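Notes for the talk: "Drives, caddies and patience – collecting disassembly examples for a robot that learns"
Doğukan Gündoğdu, Stestum

Opening. Start with the question I get at every meetup: why teach a robot to take a hard drive in and out of an office PC? Give them the short answer first. Used desktops come through the Ament refurbishing line in all sorts of conditions, and the people on that line do the same few moves all day. Those moves look easy until you try to write them down. Ask for a show of hands: who has swapped a drive without looking? Most of the room will put a hand up. Good, that's the skill I want to talk about.

Then say what the project is, in plain words. We record a person doing the job through the robot, over and over, and a model learns from the recordings. We call the collection Jitpraphai. One recording is one episode. In September we kept 300 of them.

(Slow down here, I always rush this bit.)
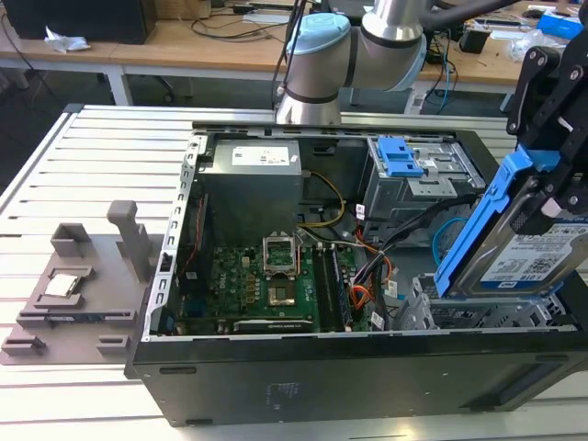
The task has a very clear start and a very clear end, and that is a gift. A drive is in the bay or it's out of the bay. Compare that with folding cloth, where two people on our own team will disagree on whether an episode counts. But the middle is wonderfully messy! The caddy has some flex in it. The bay walls are close. Come in a little tilted and one side catches, and then the operator has to back off and try again. I used to throw those episodes out. Please don't do that. Explain why: a model that has only seen clean entries has no idea what to do when it catches an edge, and it will catch an edge.

Story for this part: the first batch. We had 60 episodes, all from me, all smooth, and I was so proud of them. The trained policy would push straight down on a tilted caddy and just keep pushing. Then we added 17 episodes with a catch and a recovery in them and the behavior changed the same afternoon. I still get a kick out of that one. Leave time for a question.

Next, the view from the gripper. Talk about what the model gets to see. A fixed camera knows where the case is and where the arm is, but the last bit of travel happens down among the cables. So we record from the wrist too, and we keep both streams lined up. 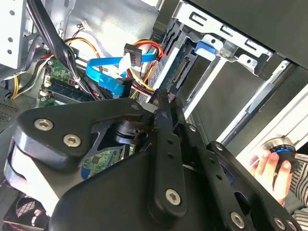 Wrist view, gripper reaching toward the cabling and the drive area. Operator's hand on the knob at right.

Point out how much of the picture is gripper. People worry about this. I worried about this! We tried cropping it away and the results got worse, I think because the model wants to know where its own fingers are compared with the metal. Leave it in.

Cables deserve their own minute. They never lie the same way twice, and we decided early on to leave them be. No tying back, no tape. Whoever sets up the next episode gives the bundle a nudge and moves on. If the audience is mostly software people, mention that a SATA cable lying across the path is a real obstacle to a gripper and also something it must not tear off. Operators learn to go around. We want the model to pick up that same habit.

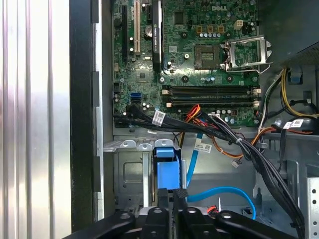

Variation, then. I split it into two kinds. There is variation you get free, such as cable positions and the small shifts in where the case ends up on the bench. And there is variation you have to ask for: a different operator, memory in or out, a different approach angle, the drive handed over slightly crooked. The second kind goes on a sheet by the bench, and we tick it off as we go. Boring tool, very good tool. Without it everybody drifts back to their favorite approach by lunch. I know mine and I can spot it in the logs.

If someone asks about labeling: we use the Badico viewer, one pass per episode, and the operator does their own notes right after the session while they remember what happened. Success, catch, regrasp, abort. Four tags, no more. We had a longer list once and the tags stopped agreeing with each other.

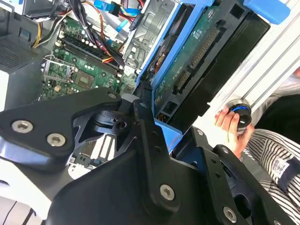 Drive in its blue caddy, from the wrist camera. CPU socket and memory slots at upper left.

On operators. Good collectors are calm. Speed comes on its own, and a hurried episode teaches hurried motion. We cap a session at up to 2 hours and swap people. New operators get a practice case to play with before anything is saved, and they're told to talk out loud while they work – you hear great things, like "it's pulling left" a moment before it does. I'd love to record that audio next.

Closing section is what I'd still like to fix. Screws, first of all. Then cases from other makers, where the bay faces another way. Then latches, which need a press and a pull together and make one gripper feel very lonely. Put up the contact slide, take questions, and remember to repeat each one into the mic.

Speaker notes, 2024-10-02 | © Stestum | Contact the speaker | Back to top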